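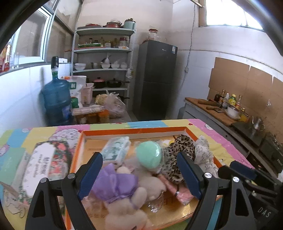
brinden-tabletop: README

Hi, and welcome to the folder. If you've landed in here from the Videdthorpe share page, this is the small-box part of the collection, the one where everything happens on a little kitchen table. The bigger wardrobe and pantry parts live in their own folders with their own READMEs, and I didn't write those, so please don't blame me for the file names over there.

I'm writing this the way I'd explain it to a friend over a cuppa. There's a proper table of fields further down if that's all you came for.

What's in here

1,966 sessions of somebody putting small household bits and pieces into a shallow box, or taking them out again, or shuffling them about until they sit properly. That's the whole subject. Each session is one go at one box. A go starts with the box in whatever state the last one left it and finishes when the person doing it says "done" out loud.

The objects are the sort of stuff that builds up on a kitchen table when you've got a family and not enough drawers. Soft toys, hair scrunchies, little packets in plastic wrap, bits of fabric, things in crinkly wrappers that you don't remember buying. I picked them because they're what people have to tidy in real life (I've got nothing against wooden blocks, but my benches have never been covered in wooden blocks).

There are 280 objects in the list altogether. You'll see some of them constantly and some only once or twice. The plush toys get used far more than anything else, and that's entirely my doing. I like them.

What's not in here

No cutlery, no glass, nothing with a blade, no food out of its packet. No medicine packets either, even empty ones. If you find one in a session, tell me and I'll pull it.

The table and the cloth

Everything is done on the same kitchen table with a cloth on it. I get asked about the cloth more than anything else in the whole collection, so here goes: yes, it's busy. It's a patchwork print in yellow, pink, blue and green with cartoon characters all over it, and I chose it on purpose. Most of the small-object collections I'd used before were done on a plain grey or white surface, and then you take what you've learned to somebody's house and the first thing you meet is a tablecloth covered in little faces.

Two warnings about it. First, the cartoon faces get mixed up with real objects by people labelling in a hurry. We had a small red heart on the cloth labelled as a sticker for weeks. Anything printed on the cloth is tagged cloth_print in the notes and should never be counted as an object. Second, the cloth goes through the wash and doesn't always go back on the same way round, so don't use the pattern to work out where the edge of the table is. I tried. It was a waste of a perfectly good Friday.

The box

The box you'll see most is called tray_orange in the files. It's shallow, open on top and rectangular, with an orange rim, white inner walls and a shiny golden-brown base with some lettering on it. I love this box and it's also been a complete nuisance. The base is shiny enough to throw back light from anything, and the lettering gets covered and uncovered as things move about, so one session will have half a word on show and the next will have none. The lettering is tagged box_print, same idea as the cloth.

The walls are low. That matters more than you'd think! A soft toy will happily take up half the box and then there's nowhere for the small packets to go but up the sides. Fabric things are forever ending up draped over the rim. We went back and forth on whether something hanging over the edge counts as in the box, and where we landed is:

in: all of it is inside the walls, or it's sitting on something that is
over: some of it is inside and some of it is on or past the rim
out: none of it is inside

Please use over. The first lot of labels didn't have it, and a piece of cloth with one corner in the box was being called in or out depending on who'd had lunch.

The objects, by how annoying they are

I sorted the object list by type because that's how a sensible person would do it, but I think of them by how much grief they give you, so I'll do it that way here.

Easy. Soft toys in general. You can grab them anywhere, they squash, they don't roll. The ones wearing clothes are a bit trickier, especially where the clothes are slippery. The beige one in the shiny purple outfit is a favourite of mine and turns up all through the first half of the collection. If you're labelling it, the toy and its outfit are one object. Don't split them.

Middling. Scrunchies. They never hold the same shape twice, and when they're bunched up behind something they look like a completely different item. The leopard print one is brown, tan and black and it's the easiest to spot. The plain dark ones vanish into shadows.

Also middling: flat fabric. There's a white one with small grey speckles that I've seen labelled as a hanky, a sock and a napkin. In the list it's just fabric_white_speckle. If you don't know what a bit of cloth is for, call it fabric and give the colour. Nobody needs you to guess.

Hard. Anything in clear plastic. The light slides off it, the wrapper crinkles and moves after you've let go, and you end up labelling the highlight instead of the thing. The round mint-green one in the see-through wrapper is the worst offender. The white and teal-green pack is a bit kinder to you as the pattern gives you something to hold on to. For all of these the label goes around the wrapper, including the crinkly bits that stick out, and the colour you write down is the colour of what's inside.

Very hard. Small pale things tucked down the back of the box between two bigger things. If you can see enough to give a colour, label it by colour and put partly_hidden in the notes. If you can't, leave it be.

Files and fields

Each session has its own numbered folder. Inside you'll find the clip, a labels file and a notes file. The notes file is plain text and a lot of it was typed one-handed, so the spelling is what it is.

The fields in the labels file:

session: the folder number
box: which box was used (tray_orange, tin_round or lid_flat)
task: pack, unpack or tidy
object: name from the object list
state_start: in, over or out
state_end: in, over or out
hidden: none, part or most
wrapped: yes or no
comment: whatever the labeller wanted to say

task is what the person was told to do. It isn't a judgement on what they managed. There are plenty of pack sessions where something's still out at the end, and I left those in on purpose. A tidy session means nothing has to go in or come out, it only has to look better, and I'll admit that "look better" was left up to whoever was standing there. Some people line things up. Others are happy as long as the lid would go on (there's no lid).

There's a spare set of 200 sessions in the folder called held_back. They were done the same way but with a different mix of objects, and they're not part of the 1,966. Please don't train on them and then tell me how well you've done on them. I will be able to tell.

How the labelling was done

Every session was labelled once by one person and then looked over by another. Where they disagreed, they had a chat about it and picked one. We didn't keep both versions, and I regret that now, so if you're starting something similar, keep both!

We used the Huritz labelling sheet for the first half and the Escobar one after that. They're close, but Huritz lets you leave hidden blank and Escobar doesn't. A blank in an early session means the labeller skipped it. It doesn't mean none.

Things I know are wrong

The colour names wander. Mint, teal, pale green and green are all used, sometimes for the same object on the same afternoon. I've tidied the object list but not the comments.

The light in the kitchen changes a lot over the day. The morning sessions are bluer and the shiny base of the box looks nearly brown, and by late afternoon it's properly gold. There's no time of day field. Sorry. It's on my list.

Two plush toys had the same name in the first version. They've been split now, but if you downloaded before October, grab the labels again.

tin_round is hardly used. People didn't like it, and I didn't push.

It's one kitchen, one table and one very loud cloth. Whatever you build from this will know a great deal about my tablecloth and not much about yours. If you can mix it with something from another house, I'd do that.

Using it

Free to use for study, teaching and mucking about. If you want to put it into something you're selling, write first through the Videdthorpe page and we'll sort something out. If you publish anything, call it Brinden Tabletop so other people can find it.

If you change the labels and think yours are better, send them over. They may well be. I'd rather have one good set going around than six slightly different ones.

What's next

I'd like to get to 3,000 sessions, with a second cloth and a deeper box. The deeper box is already here and has been filled with hair ties by somebody in my household, so that's a bit of unplanned testing. I'd also like more wrapped things, even though everyone who labels them complains, and a few objects that come in matching pairs, to see what people do with the second one.

Changes

v3: over added as a state, all the early sessions relabelled for it
v2: plush toys with the same name split, object list colours cleaned up
v1: first lot, Huritz sheet only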